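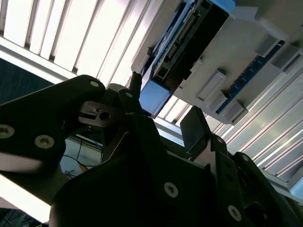
Sadstead, August 4, 2019

Drudora 4 lets you crop, trim and tidy your pictures without leaving the gallery

Hello, Sandra Cheetham here. I look after the Drudora gallery app at Triltano, and I've been itching to send this one out. Drudora 4 is ready, it starts rolling out to Android phones and tablets today, and the big change is one our users have been nagging us about for ages (quite rightly!): you can now edit your pictures inside the gallery itself.

Up to now, if you wanted to straighten a wonky photo you had to hit Share, pick some other app, fiddle about, save a second copy and then go hunting for it. I did this with my own holiday snaps in June and ended up with three versions of the same beach and no idea which was the good one. So we've put an Edit button under every picture. Tap it and you get crop, rotate, straighten, brightness and a simple blur brush for hiding number plates or the kids' school badges. Tap Done and you're back where you were, same album, same spot.

Your original is kept. Press and hold on any edited picture, choose Go Back, and the first version returns, even if you made the change weeks ago. Alfie Horrocks on our team wrote that bit and he's been very patient with me changing my mind about what the button should be called. It was Revert until a fortnight ago.

There are filters too, 16 of them. We started with 40 and I'm afraid most of them looked like weak tea, so they went. If you only ever use one, try Rallis, a soft black and white that is lovely on faces and kind to gloomy indoor shots.

A few other bits that have changed:

Albums can be sorted by name, date or size, and the app remembers your choice for each one.
Search now works offline, and it copes with accents in album names.
The app is available in 28 languages. Polish has been completely redone by Lucyna Wróbel, who found some real howlers in the old version.
Screenshots get their own album by default. You can switch this off in Settings under Albums.
Dark theme, at last!

We tested all this with 89 people over the early summer, on everything from brand new phones to some properly elderly ones. Maureen Goodall, one of our testers, told us: "I cropped my grandson's wedding photos on the bus and didn't have to ring anyone for help. The text on the buttons could still be a touch bigger, mind." Fair point, Maureen, and larger buttons are on the list for the next update.

What's missing? You can't edit video yet, and you can't write or draw on a picture. We had a go at drawing and it was too slow on older phones, so I pulled it. I'd sooner send it out later and have it work.

Drudora 4 is free for everyone who already has the app, and you'll need Android 6 or newer. It's going out in stages, so if you don't see the update straight away, give it a few days. The editing tools carry no adverts and you don't need an account to use them.

For review copies, screenshots or a chat with me or Alfie, please get in touch with Ashley Bloxham in the Triltano press office, Sadstead. Ashley can also put you on the list for the tablet preview, which we're opening up to writers first.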